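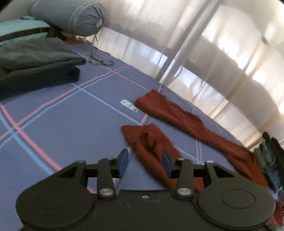

8 February 2024

Read through the exit survey for the Foltby exchange again. Still not convinced. The summary claims that a year abroad "improves design confidence" in our mechanical students, but only 13 of the 20 sent the form back, and the ones who didn't reply are mostly those who came home early. I'd like to hear from them before anyone puts this on a poster.

Second problem: the score is self-rated. Ingvild Ekström says the Akville version asks for a marked drawing as well. Have asked her for a copy.

Language question is a mess. "Comfortable in lectures" could mean almost anything. Nine ticked it, and two of those also wrote that they relied on translated notes. Left both answers in the sheet and flagged them in yellow.

Credit transfer: Hovik module still listed as equivalent to our second-year dynamics. Compared the two outlines. No vibration at all in theirs. Who signed this off?

To do:

- chase the missing forms, by phone this time
- ask Escobedo office for the old entry grades
- reword question 4
- no draft to the department until June, whatever they say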